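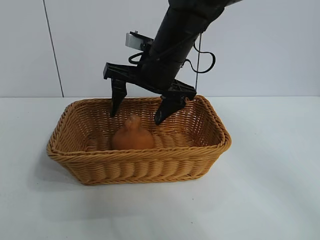
Monday, 8:40. Vinegar log, batch 4. The crock has been sitting under its cloth on the back shelf since I last wrote anything in here, which by the look of the previous page was before the weather turned. No fruit flies. The cloth is stiff in one corner where I spilled on it and then told myself I would wash it. I have moved the brewing notes out of the shared binder and into this book, on the grounds that the shared binder smells of cider now and I am tired of hearing about it. Anyone who wants to contribute peel to the next batch can use the woven wicker basket, the rectangular one on the white tabletop. No wax, no stickers, no teabags. I mention teabags for historical reasons.

State of things. Batch 4 is orange peel and sugar water, started with a splash of the Welside cider vinegar that still had its cloud in it. Pale, thin skin on top, a bit wrinkled, no fuzz. Smells of nail polish at the rim and of something decent underneath. I have read that the nail polish passes if you leave it alone. I have also read that it means you should have stirred more. I stirred it, then left it alone, and will take credit either way.

pH strip says 4. The strips are the Drurketti ones from the drawer, and they say 4 about a great many things, including, on Friday, my coffee. Treat as a rumor. I would like to do a proper titration this time, so here is the setup before I lose the scrap of paper it is on.

Take 9 mL of vinegar, strained through a coffee filter. Water it down until the color stops being a nuisance. A few drops of phenolphthalein, then sodium hydroxide from the burette until the pink stays put for half a minute. Swirl the whole time. Write the starting level down BEFORE opening the tap (see batch 3, entire page, crossed out).

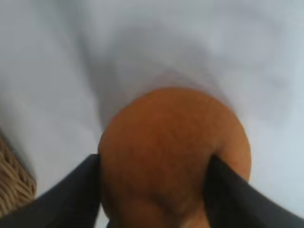
The other problem with citrus is the oil. Apple scraps will forgive nearly anything, but orange peel brings its own preservative along, and the yeast takes it personally. Batch 2 did nothing at all for two weeks and then smelled like furniture. For batch 3 I scraped off most of the white part, which took an entire afternoon and fixed the bitterness without touching the oil, because the oil is in the other side. I knew that. It is written on the inside cover of this book in my own handwriting.

So batch 4 had the peel blanched first and the water thrown out. Fizzing by the second morning. The kitchen end of the workshop smelled wonderful during the blanching and people wandered in asking what I was baking – a disappointing conversation for everyone.

Batch 5, to start once there is enough peel:
Peel, blanched and chopped, 331 g. (That is what batch 4 happened to weigh. I am keeping it so the two can be compared, and also out of superstition.)
Sugar, dissolved warm, cooled all the way down. Batch 1 was not cooled all the way down.
Starter, 500 mL, from batch 4 if it passes, from the Welside bottle if it doesn't.
Wide crock. The tall Duten jar is handsome and has a mouth like a keyhole, so no air gets to the surface and it sulks. It can hold pencils.

Noon. Ran the titration once, overshot, got a pink you could paint a bathroom with. Ran it again and stopped at what I would call pale pink and the next bench called "no color whatsoever." Results on the facing page, both of them, with the second one underlined. Need a white tile to put under the flask. There used to be one.

3:15. Tasted it. Sharp up front, then a marmalade thing, then a long sour finish that I noticed again on the stairs. Better than batch 3 on a salad, probably, if the salad had it coming. Put a spoonful over the leftover noodles from Triệu and it was good enough that I did it twice and forgot to note how much.

To do: wash the cloth. New indicator, the bottle is down to the crust. Label the crock with something other than "DO NOT," which has been misread as a dare. Check the skin again in four days and leave it alone until then.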